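Apr 10, 2020

# Teaching an arm to handle a C-clamp

I've been meaning to write this up for weeks, and now that I have a quiet evening and a pot of coffee, let's go. If you read my July post you'll remember I was stuck on the soft stuff: sponges, socks, a bag of rice that kept slumping over. I got decent at that. So naturally I decided to try the opposite, a hard, awkward, lopsided chunk of metal with a moving part on it. A C-clamp! I love it. I've had more fun with this thing than with anything since I started driving the arm.

Quick catch-up for anybody new. I spend part of my week teleoperating a robot arm for a project called Badska. I sit at a little rig with a handle that moves in every direction, and whatever my hand does, the arm does, a hair later. Every run gets recorded. Later on, a learning program chews through the recordings and tries to do the job by itself. When it does badly, that's often because I did badly, and I get to find out in front of everybody.

The other way of doing it is to grab the arm and push it through the motion yourself, with the motors gone slack. We do some of that too. I like it for short moves, and it's by far the best way to get a new person comfortable. But your own arms get in the way of the cameras, and after an hour your shoulders know all about it. For anything with a grasp in it I'd rather be at the handle.

## The task

Pick up the clamp from the table, carry it to a spot, set it down flat, let go. Then again from a different starting place. Then again with the clamp turned around. The target is 300 good runs, and "good" means no drops, no dragging it across the cloth, and no long stretches where I hang in the air trying to make up my mind.

That last one is my weak point. When you hesitate, the recording is full of nothing happening, and the robot learns to do nothing with great confidence. Dindo Lacson, who has been driving these arms a lot longer than I have, told me to decide everything before I touch the handle. Where am I grabbing, which way is the wrist going, where does it land. Then go, and if it's wrong, finish anyway and throw the run out. I wrote "FINISH ANYWAY" on a sticky note and put it on the rig.

## Where to grab

My first thought was to grab the screw. It's straight, it's easy to line up with, and it looks like a handle. Terrible idea! The screw turns. You squeeze, the whole clamp rolls, and the heavy side swings down under you. I lost most of a morning to this because every fifth or sixth try would work great and I'd think I had it.

Grabbing the frame is much better. The trick is to come in over it slowly, get the fingers on both sides before closing, and then close in one smooth squeeze. If one finger touches early it shoves the clamp along the cloth and you're chasing it. I must have chased that clamp a mile. 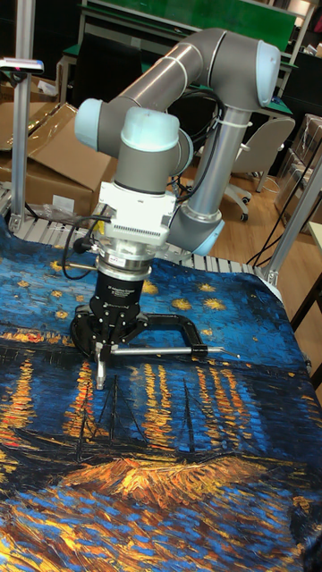
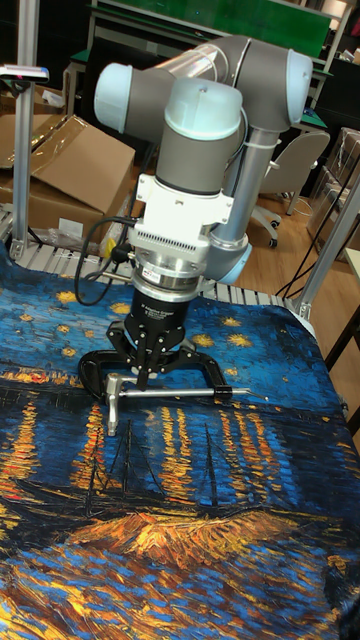 Carrying is where I had to unlearn the most. With a sponge you can lift any old way and the thing just dangles. With the clamp, every bit of wrist tilt shows up at the far end, and a few degrees at my hand turns into a big swing out there. In the second picture the frame is lying nearly flat over the cloth with that long threaded rod running sideways, and this is the way I like to carry it, because a flat clamp needs very little fixing before it goes down. The T-handle points toward the cloth there, though, so you have to think about that end too. I kept watching the frame and forgetting the handle, and the handle would touch first and tip everything. Now I look at the handle last thing before I lower, every time, like checking a mirror before changing lanes.

And yes, the cloth is a Van Gogh. Stars, river, boats, the works. The cloths get swapped so the robot doesn't decide that clamps only exist on plain tables. I've put in time over a checkered one and a plain gray one and I will tell you the night sky is the best company. It's also the hardest one for me. Dark metal over dark blue water is tough on the camera view, and I have more than once steered for a shadow or a fold. Wrinkles matter too. A soft ridge in the fabric is enough to hold one side of the clamp up, and then when you let go it settles with a little rock. Does that count as a clean release? We argued it back and forth and decided yes, as long as it stays where I put it.

## What the force readings taught me

There's a sensor between the wrist and the gripper that feels pushes and pulls, and after a session I can look at the squiggles. I ignored these for ages. Squiggles! Who cares, I can see what I did.

Well, I couldn't. When I finally sat down with a batch of them, almost every one of my set-downs had an ugly spike right before release. I was pressing the clamp into the table. From my chair it looked gentle as anything, and in the recording I was leaning on it like a kid with a doorbell. I'd been doing this on the sponges too, only the sponges were too polite to show it.

The fix that worked for me was to stop aiming for the table. I aim for a spot just above it, stop there, and then let the last bit come down very slowly until I see the screw or the frame quit moving. It adds a second or so. My spikes got a lot smaller and, as a bonus, the clamp stopped skating when the fingers opened.

I do wish I could feel it through the handle. Some rigs push back on your hand when the arm touches something, and I got to try one of those once at Bendetti's place. I grinned for ten minutes straight. Ours doesn't, so it's all eyes and squiggles for me.

## Fingers, fingers, fingers

I have a love-hate thing going with this gripper. More than two fingers is wonderful when the object is a weird shape, because they can spread out and wrap it from a few directions. It also means more stuff hanging down around whatever you're trying to see. Sometimes a finger is right in front of the one edge I need. My way around this is to look from the side camera for the approach, switch to the other view for the last bit, then back to the side for the lift. Pangilinan, our newest driver, uses only one view for the entire thing and her grasps are as good as mine, so don't take it as gospel.

What we both agree on is hand position. If you start a run with your wrist already twisted, you'll run out of wrist halfway through and have to do a strange chicken-wing thing with your elbow. Start neutral. Before I press record I drop my hand in my lap, shake it out, and pick the handle up fresh. It looks silly and it saves runs.

## Numbers, because I like numbers

I've logged 155 keepers so far on the clamp. That puts me a little past the halfway mark, and the second half should go quicker now that I'm not grabbing the screw like a fool. For comparison the sponge set ended up at 700, but sponges are fast. Kurken, who runs the training side, would be happy with 1,000 of everything, and says so whenever I walk by.

We did try an early version of the clamp skill on a small part of the set, just out of curiosity. It reached for the frame! On its own! It came in over the clamp, paused for a moment the way I do, opened up, and closed on the right part. Then it lifted crooked and put the clamp down with a clunk, also the way I do, or did in my first week. I was ridiculously proud. It's a very odd feeling to see your own habits come out of a machine, including the little pause I thought I'd trained out of myself.

That early test changed my plan for the rest of the runs. I'm going to do a bunch where the clamp starts in a bad spot on purpose, up against a fold or with the T-handle toward the arm, and record myself sorting it out calmly. Up to now nearly all my runs begin with the clamp sitting nice and pretty. The robot has hardly ever seen trouble, so when it gets into some it has no clue what I'd do.

## If you're about to start driving one

Slow down on the way in and on the way out, and let yourself go quicker in the middle. Take breaks before you feel like you need them. I go in blocks of twenty minutes and my last few runs of a block are still worse than my first few, so I may shorten it.

Watch your own recordings. I can't say this enough. Watch them at double speed and your hesitations jump right out at you, and then watch two or three at normal speed with the force squiggles alongside.

And keep the bad ones someplace separate if you have the room. I used to delete my drops right off. Now Kurken wants them for checking whether the program can tell a failed grasp from a good one, and I've got only the ones from the past couple of weeks to hand over.

Next up after the clamp is either a tape measure or a pair of pliers. I'm pulling for the pliers. They open when you pick them up by one handle, and I've already been practicing with a pair in my kitchen, picking them up with two fingers and a thumb and setting them down next to the toaster.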